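October, and the laundry has won again.

I had a plan for the evening. The plan was to fold everything from the big wash, put it away, and sit down by nine with a clear conscience. It is now well past ten and I have put away the towels, which are easy, and the pillowcases, which are nearly easy, and I have moved everything else from the bed to the chair and back to the bed. Sena says moving is not folding. Sena was on the phone at the time and could not see how tired I looked.

The trouble is the thin stuff. Cotton sheets have some backbone. You tell them where to go and they go. Thin cloth behaves like a cat being put in a carrier. I square up one corner and the opposite one slides off to see what's on the floor. I got the orange one into quarters at 9:15, went to answer the door (Kwadwo, returning the iron he borrowed in spring, with no comment), and came back to find it had relaxed into something like a cabbage.
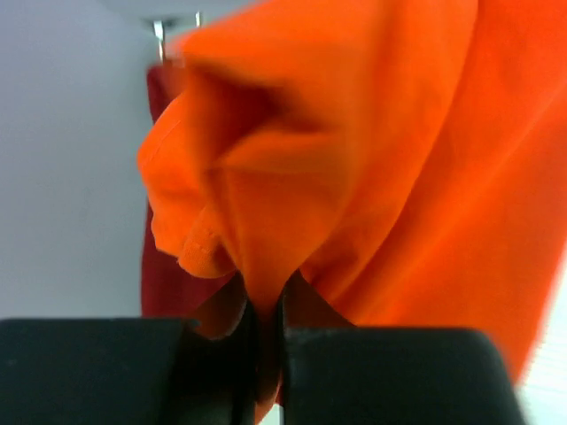 So how do you fold a thing that won't lie flat?

Find one hemmed corner and hold it up, let the rest hang until it stops swinging, then run your other hand along the hem to the next corner. After that you lay it down and fold toward yourself. My aunt taught me this when I was small and did it in four seconds. I do it in a length of time I would prefer not to write in my own diary.

Elikem rolls his. Everything he owns is rolled and stood on end in the drawer like bread sticks, and he will show you the drawer if you let him. I tried rolling for a week last year and could never find a sock again.

Score for tonight: towels done, pillowcases done, two shirts hung up so that I don't have to think about them. The orange goes on top of the pile as it is. I pressed down on it with both hands for a while and it came back up.

Must buy more hangers. Must also ask Kwadwo whether he still has the ironing board, which I have only now remembered went with the iron.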